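Last updated: February

Most of the rooms in which the Stasent manipulation group does its work do not exist. They are built in software, with a floor, walls and a single arm, and they are rebuilt each time a setting is changed. The group, based in Pillitz, wished to learn how much of this variety a control program requires before it can be trusted with small objects.
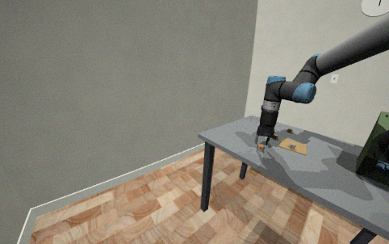 The method is simple to state. A program is first trained on 200 simulated demonstrations of one task. The task is then repeated with the lighting, the camera position and the placement of the objects altered, and each attempt is scored as a success or a failure. In the latest round the group scored 763 attempts.

Kadri Ķēniņš, who leads the study, reports that camera position mattered most. A shift of 20 centimeters lowered the success rate more than any change in lighting. "We had expected shadows to be the main difficulty," she said. "They were a minor one." 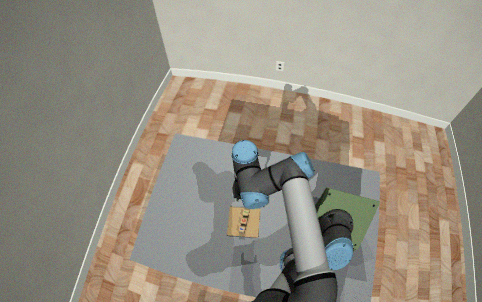 A simulated arm above a light tan box holding three small blocks.

The group will now repeat the trials on a physical arm at its Bayram laboratory. That work is planned to last six months, and the scoring rules will remain the same.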